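Last updated: Nov 1, 2025

Thread on standby load in a small rented office, mostly for people who pay their own meter. I do facilities for three tenants in the Brelow building and got tired of guessing.

Background: Randa Saab in accounts asked why the night reading never drops to zero when the last person leaves at six. Fair question. The lights are on a timer and the heating is billed separately, so the remainder had to be things left plugged in.

Method: plug-in energy meter, one device at a time, left overnight. I logged the average draw between 8 pm and 6 am. Anything under a watt I recorded as one watt, so my totals run slightly high.

Result for the whole floor: 71 watts with everyone gone. Multiply by the hours in a year when the office is empty and you get a number that is small for a business and irritating for a person.

The largest single item was the Zusow copier, which sleeps but never powers down. Its menu has a deep sleep setting, four levels in, off by default. Turning it on costs a longer warm-up for the first print of the day. Mi-kyung Bae prints first and says she can live with it.

Second was the coffee machine. It keeps its boiler warm unless you use the rear switch. The front button only turns off the display.

Third was a group of old phone and laptop chargers with nothing attached. Individually close to nothing. I would not spend an afternoon on these unless they already share a strip.

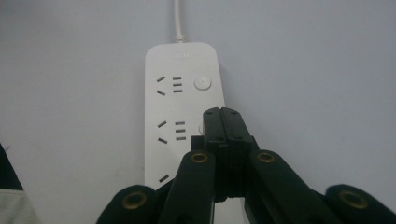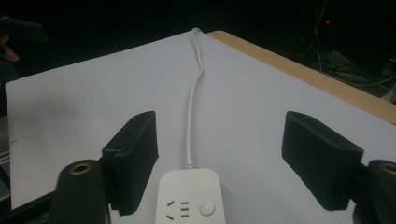

Strips with a switch are the cheapest fix for desks, with one caution: read the load rating on the underside before adding anything that heats. Kettles, fan heaters and laminators go straight to the wall. Do not chain one strip into another.

Leave these alone: the router, the door controller, the fridge, and anything that takes updates overnight. Urs Baumgartner switched off the network cabinet in March and we lost a morning to it.

Cost check. I set a ceiling of 500 for the whole job, meter included, and finished under it. Most of the saving came from two menu changes that cost nothing.

On timers: mechanical ones hum and drift. The digital one I tried drew a steady watt itself — fine on a copier, pointless on a phone charger.

Dae-han Seol asked whether switching a monitor off daily shortens its life. I have no data on that. Ours have been switched off daily for years and I have replaced one.

Next is the storage room, where there is a dehumidifier I have never seen the label on. Readings when I have a full week of them.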